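FOR IMMEDIATE RELEASE
December 2021

Fairweather Would Like Your Table to Stay Exactly Where You Left It

New desk and table mat from Prastari is large, flat and gray, and the company is fine with that

Prastari, the maker of plain goods for tabletops, today announced the Fairweather, a dark gray mat meant to lie on a table and keep on lying there. It goes on sale in February through the company's own shop and at Kivaleck stores.

The Fairweather is rectangular. It has a smooth surface with a slight matte finish, and it comes in a single color, which was picked from a shortlist of 40 grays. Shoppers who feel strongly about color are invited to look at the things they put on top of it.

"We spent two years on a mat, and my mother still asks what I do all day," said Maxine Trevaskis, head of product at Prastari. "I tell her to set a cup down on a bare wood table, slide it six inches, and listen. Then do it on ours. She says she doesn't slide her cups. Fine. Plenty of people do."

The mat began as a side project to the Vovar, the company's folding craft table, whose owners kept writing in about the top. They liked the table. They did not like what their children, their scissors and their hot glue had done to it. Prastari read 1282 of these messages, some of them with diagrams, and decided a cover would be cheaper for everyone than a new tabletop.

Early versions curled at the ends. One smelled like a garden hose and was sent to live in the parking lot. The version that made it through was tried out in 59 homes and workshops, on kitchen tables, sewing desks, a workbench or two and, in one house, the lid of a piano.

"The piano was not our idea," said Howard Lambert, who ran the home trials. "They sent back the best notes of anybody, so we let it go."

Fixing it in place

Left alone on a level table, the Fairweather stays put under ordinary use. For busier work, Prastari suggests masking tape. The company looked at clips, suction feet and a corner bracket that Lambert describes as "a toe injury with a part number," and came back each time to the roll of tape already in the drawer.

The printed guide gives the method in full. Lay the mat flat, smooth it outward from the middle, and put crossed strips over each corner, running well out onto the wood. Long strips hold better than short ones. They may be torn by hand and need not match. Try the tape on a hidden part of the table first if the finish is old or precious, and peel it back slowly when the job is over.

"I've seen people measure the tape," said Trevaskis. "I respect it — I just don't want them to feel they have to."

On tables with a built-in outlet, the mat should sit beside the box, with enough clearance for the lid to open. Prastari does not recommend cutting a hole. Several testers cut a hole.

Care

Wipe with a damp cloth. Let it dry before rolling it up, and roll it with the top side facing out. Folding leaves a crease that will be with you for some time. Bowls, blocks, beads, jars and paperwork are all welcome. Pans straight off the stove are not, and the guide says so on three separate pages at the request of Lambert, who has his reasons and one ruined sample.

Price and availability

The first run is limited to 200 mats, each with a cloth tie and the printed guide. Tape is not included. Prices will be posted when orders open in February. Owners of a Vovar table may order first, in thanks for the messages and, in particular, the diagrams.

A larger size is under discussion. So is a second gray.

About Prastari

Prastari makes tables, trays, mats and other flat things for homes and small workshops. Its products are sold direct and through Kivaleck. The company has never made a chair and gets asked about it often.

Press picture

The Fairweather mat on an oak-colored wooden table, taped at the corners, with a green bowl and a small white block.

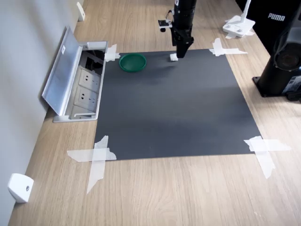
Press contact

Maxine Trevaskis, Prastari. Sample mats can be lent to reviewers on request. Please return them rolled.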